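Forum > Small Arms and Benchtop > Data Collection
Thread: How many demos before a two-arm handover is worth training on?

benchmule
Posted Thursday, February 11, 2021

We run a two-arm cell and are collecting teleoperated examples for a set of desk and household items. The plan on paper is 90 episodes per item, then train, then look at what fails. I have been at it long enough to doubt the plan.

The single-arm picks go quickly. What eats the time is anything where both grippers are on the same part. One arm has to hold still while the other closes, and if the operator is a little off, the part twists and the joint readings get noisy for a second or so. I have been keeping those episodes. My coworker wants to throw them out.

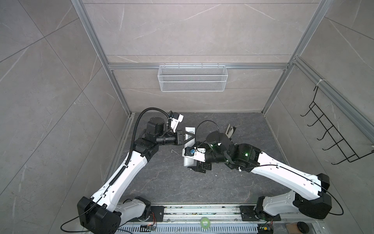 Both grippers on one part, left arm at the upper end.

Control rate is fine, cameras are synced, and I log joint positions for both arms plus the gripper commands. What I want to know is:

How many two-arm episodes did you need before the policy did anything useful?
Do you keep the ugly ones?
Do you move the start position every time, or in blocks?

tallow_pine
Reply #1

Start position every time. If you do blocks, the operator settles into a groove and you get the same path over and over. We did blocks on the Drurlow job and the policy learned one path. Move the part a hand's width and it reached for where the part used to be.

As for count, I would not fix it per item. Ours went from useless to passable somewhere past 90, but that was with one operator. With two operators it took longer.

R. Abeysekara
Reply #2

I disagree with keeping everything. A fumble where the operator recovers is good data. A fumble where the operator lets go and starts over is two attempts glued together, and the model has no idea which one you meant. Cut those at the release or drop them.

Also check your operator software. Vostex has a smoothing setting on the leader arms, and in our build it was on by default. It makes the recordings look nice and adds lag you will be chasing for a week.

benchmule
Reply #3

Smoothing is off here, I checked that in July when we set up. Good point on the restarts. I have not been tagging them at all. We have 860 episodes on disk across all items and I could not tell you how many have a restart in the middle.

The other thing I keep going back and forth on is where the two arms meet. With a small item the grippers end up side by side over the same patch of floor, and the operator starts steering to avoid a bump instead of doing the task.

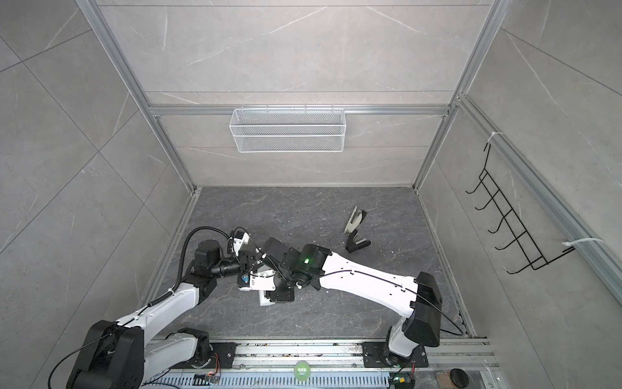 So I get these long waits where one arm hovers and the other does a bit of work, then they swap. The waits are real, in the sense that the operator needed them, but I do not want the policy to learn to hover. I tried trimming every stretch where both arms are still. That helped a little on the picks and made the handovers worse, I think because the still part is also when the second gripper is closing.

tallow_pine
Reply #4

Yes, don't trim on arm motion alone. Count the gripper as motion too. If either gripper is opening or closing, keep it. We got rid of most of our dead time that way and the handovers were fine.

For the bumping, give each arm a home side and tell the operator that only one arm crosses the middle at a time unless the task needs both. It cuts the waits down because nobody has to think about whose turn it is.

kettleworks
Reply #5

I would leave the waits in. Every time somebody on my team cleaned the data before the first training run, we ended up cleaning out something we needed. Train on the raw set, look at the failures, then trim. Disk is cheap.

R. Abeysekara
Reply #6

Disk is cheap, operator time isn't. If the raw set has a problem you could have seen on day one, you have paid people to record it for weeks. Train early on a small set, sure, but sort out the restarts first.

benchmule
Reply #7

I'll do a bit of both. Tag the restarts now, train once on raw and once on the trimmed set with the gripper rule from #4, same number of steps.

One more question, about wrist cameras. On tall items the wrist view is mostly the item once the fingers are closed. You get some floor and wall at the sides and not much else. I was going to drop the wrist views after the grasp and rely on the fixed camera for the rest.

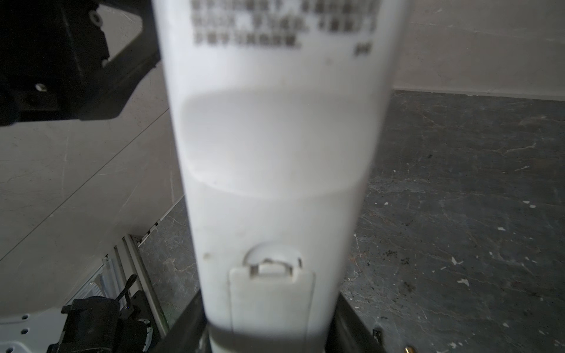

kettleworks
Reply #8

Keep them. A wrist view full of the item still tells the policy that the grasp has not slipped, and the fixed camera won't show you a small slip. We masked ours after the grasp on the Kabbaj set and drops went up. Put them back in and they came down again.

tallow_pine
Reply #9

Agree with kettleworks on this one, for once. You can shrink the wrist images if training is slow. Ours are small and it made no difference we could measure.

R. Abeysekara
Reply #10

Keep them, but lock the exposure. A pale item up close will swing auto exposure and the floor changes brightness from one moment to the next. That one cost us 8 days.

benchmule
Reply #11

Exposure is on auto right now, so that's going on the list. I'll lock it tomorrow before the next batch and start tagging restarts tonight. Will post numbers from the two runs when I have them.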